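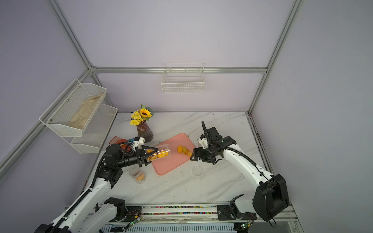 4.2 Where things are put down

We had expected the households of Titthorpe to talk mostly about how much room they had, and a good many did, but the conversations kept drifting back to habit. Of the 123 people who filled in the November diary, 79 wrote at least once about an object that had "its place", and very often that place was a surface meant for something else altogether (a windowsill, the top of a boiler, the third stair). Hyun and Poojary found much the same in their earlier study of rented flats in Quintana, though their tenants moved house far more often than ours. 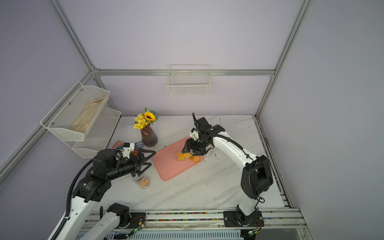
Figure 3. Wall storage and an open surface.

Wall storage deserves a little more patience than it usually gets in the writing on small homes. Our diarists were fond of it, and yet they were slow to fill it — one couple lived with bare shelves for 10 weeks before settling on what belonged there. A two-tier rack like the one in Figure 3, with a folded beige cloth on its upper tier and nothing on the lower, would have looked quite familiar to them. We return to these half-used places in Section 5, where the diaries are read alongside the interviews.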